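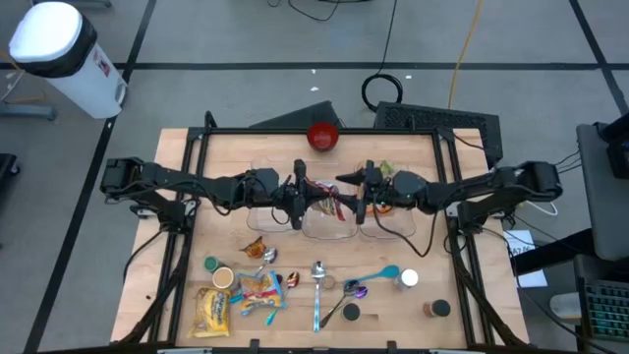

I'm thrilled to say that Gemley is bringing out its first pack of playing cards this February, and I've been itching to tell you! It's called the Prurness Pack, and it's based on a battered old deck from 1767 that Shabani Odera found tucked inside a family Bible. The courts are full length, the pips are a bit wonky and there isn't a corner index in sight, so you'll have to spread your hand wide like they used to. We've tried it on all sorts of tables.

Emese Dudás redrew all the courts by hand (her Jack of Clubs looks terribly smug, and I love him), and Chepkoech Barasa mixed the colours. We're printing 989 packs, each one numbered on the box, with a little booklet of 13 old games, 2 of them for playing on your own.

Packs will be sold through our own shop and at Thongdee. If you'd like one to review, or fancy a chat about old cards, drop me a line at the Gemley office, any time after ten in the morning.

Jabari Mfaume, Gemley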